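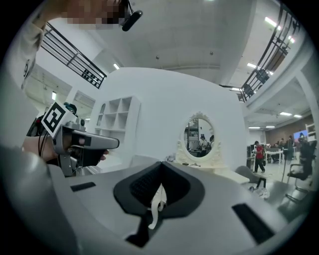 Our week of lost recordings at the Holtmont hall began with a fault so small that we walked right past it for days. The hand-held grippers would record a session, everything would look fine, and then at review the position track would jump sideways and come back again, as if the tool had hopped across the room. We blamed the software first (sorry, software!) and then the batteries, and only after that did we start looking hard at the markers. Each one is a black-and-white square on a white cube, like the cube riding on top of the light gray gripper at the left, and it has to sit perfectly still on its mount. One of ours had worked itself a hair loose. By the time we pulled it from use on 7/22/24 we had 317 recordings from that tool, and 278 of them had at least one jump.

What stung a little is that we had been warned. Back in April the team at Corkach wrote to us about a mount that had crept out of line on their side, and we read it, nodded, and filed it away -- as one does.

So now every cube gets a gentle wiggle test before the first session and another after lunch, and any tool that moves goes straight into the red bin by the Ekström cabinet, no arguing. We have re-recorded 52 of the spoiled sessions so far, and the rest are on the list for the Prinduvdale crew when they come over. If you borrow one of our grippers in the meantime, please do the wiggle test too, and write the result on the sheet even when it passes.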